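Banwood Bid Box, Model 881

Sealed-proposal deposit box for city halls, county offices and public works departments

Part no. 881 | In stock | Ships from our Truder warehouse

Sooner or later a city decides to sell the old jail, or the old library, or the parking lot where the old library used to be. It advertises for proposals. Then, at one minute to deadline on the appointed morning, four developers and a courier all arrive at a front counter staffed by one person who is also handling dog licenses.

The 881 is for that counter. It is a locking steel deposit box with a slot wide enough for a real proposal, the kind with tabs, a spiral binding and a watercolor of happy people drinking coffee on a plaza that doesn't exist yet. Envelopes go in the top. They stay in until two people with two different keys agree that it is time.

What it holds

The standard chamber takes 500 letter-size envelopes, which is more interest than most downtown parcels have ever attracted. With full proposal binders the number drops fast. Oversized boards and rolled drawings go in the side sleeve, sold separately. Architects' models do not fit in anything we make. Please ask bidders to leave them at home.

The slot

Proposals have grown over the years and so has our slot. The one on the 881 clears a three-inch binder lying flat. Behind it sits a curved baffle, so that a binder can go down and a hand can't come up. We tested the baffle on our own staff, one of whom had to be talked through getting his watch back.

The shutter is the part that clerks call us about. At closing time it drops and locks, and the display reads CLOSED in letters you can see from the elevator. You set the time with a key and a dial inside the door. There is no override button on the front, and there will not be one, no matter who calls. A bidder stuck behind a train is a sad story, but he can tell it to the shutter.

Time stamping

A Nakajima stamp unit is built into the throat of the slot and marks each envelope with date, time and a running number. It keeps its own clock on a battery for 7 days if the power goes out. Ribbons are the ordinary purple kind. Black is available for counties that feel purple lacks dignity.

If your city is only required to say who bid and how much, you may like the split label holder on the inner door: names on the left, everything else behind the flap on the right. It was requested by a customer who had grown tired of reporters reading upside down.

Locks

Two locks, 2 keys each, no two locks in a shipment alike. We do not keep copies. We mention this early because people usually ask us late.

Finish and cleaning 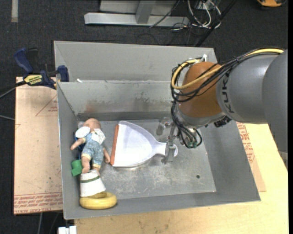

The cabinet comes in gray or tan, both powder coated, and both chosen because they match every hallway in local government. Gray is the better seller and the more forgiving one, up to a point. Any gray painted metal that gets daily use will pick up marks where things land and rub, much like the big sloped bin with the dark smudge and the scuffs on its inner back wall. A damp cloth and dish soap handle most of it on the 881. Skip the scouring pads. For deeper scrapes we sell a touch-up pen, and for very deep ones we sell a replacement inner panel, four screws, ten minutes, longer if you lose a screw down the slot.

Floor stand or counter mount

The floor stand bolts down and raises the slot to a comfortable height, including for bidders using wheelchairs. The counter mount saves floor space but needs a counter that can take the weight. If yours sways when somebody leans on it to complain about a zoning notice, get the stand.

In the carton

Cabinet with shutter and stamp unit, four keys in a sealed pouch, one ribbon, mounting bolts, a drilling template, and a sign reading PROPOSALS HERE. The sign has an arrow on both sides. Use whichever is true.

Options

Side sleeve for rolled drawings
Wuro wheeled base, for offices where bids are opened in another room – locking casters, please lock them
Clear inspection window, for showing a crowd that the box is empty before bidding starts
Spare ribbons, purple or black
Second PROPOSALS HERE sign, for buildings with two entrances and one box

Ordering and delivery

We take purchase orders from any city, county, school district or utility, and we are used to the forms. Orders received in December ship after the year-end stock check unless you tell us your bid deadline is sooner, in which case tell us the deadline and we will try to behave. Delivery is to a loading dock or ground floor. Stairs cost extra, and the driver decides what counts as stairs.

Yes, we know some of you will have to put this purchase out to bid. We have our envelope ready.

Page updated December 3, 2025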